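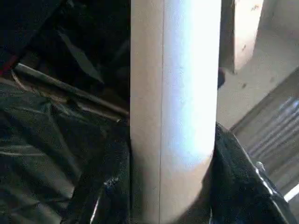

A pale cylinder with a thin seam down its length

How I Clean and Check My Old Rings at Home

I get asked about this a lot at the Holmgren market, usually by someone who has just inherited a ring and is scared to touch it. So I finally sat down and typed out what I do. I've been buying and selling old rings for a good while now and I've only ruined 2 of them, both opals, both my own fault (more on that in a minute).

Before you start

Figure out what stones you have. Diamonds, sapphires and rubies can handle a mild bath, as long as they haven't been filled or oiled. Opals, pearls, turquoise and emeralds can't, so please don't drop them in soapy water and walk away to make lunch like I did! Same goes for anything with foil behind the stone. A lot of Georgian and early Victorian rings have closed backs with foil inside, and once water gets in there the stone goes dull and stays dull. If the back of the setting is solid metal and you can't see daylight through the stone, stick with a dry soft cloth.

What you'll need

A small bowl (plastic is fine)
Mild dish soap, no bleach, no lemon stuff
A baby toothbrush
A 10x loupe
A lint-free cloth
A wooden toothpick

Step 1: Look at it first

Take the loupe and hold it right up to your eye, then bring the ring up until it's sharp. Most people do it the other way around and get frustrated. Go around every claw. You want each one to sit down snug on the stone, with a bit of a rounded tip. If one is thin, flat or lifted, stop and take the ring to a jeweler before cleaning. Sometimes dirt is the only thing keeping a stone in place, and I'm not kidding about that.

Then do the tap test. Hold the ring next to your ear and tap the band with a fingernail. If you hear a tiny rattle, something's loose.

Step 2: Soak

Warm water, one drop of soap, ten minutes. Never hot water. And do it in a bowl, never over the sink. Liv Magnusson lost a lovely little seed diamond down her kitchen drain that way and took the whole trap apart to get it back.

Step 3: Brush

Go in from behind. The gunk that kills the sparkle is nearly all on the underside, hand cream mostly. Tiny circles, hardly any pressure. For the corners of box settings I use the toothpick, with the tip softened in water.

Step 4: Rinse and dry

Fresh bowl, swish, pat with the cloth, and leave it out overnight before it goes back in its box.

Reading the marks

Now that it's clean you can see inside the band. 750 means 18 karat and 585 means 14. If you spot a number you don't recognize, like the 487 I once found in a band from Tulow, it may just be a maker's or stock number. My friend Radymyr Kobzar keeps a notebook of these and he's up to 617 entries, bless him.

One more thing, don't polish the marks! Every pass with a polishing cloth takes off a little gold, and a worn hallmark makes a ring much harder to sell. I go over the outside of the band once a year, in November, and leave the inside alone.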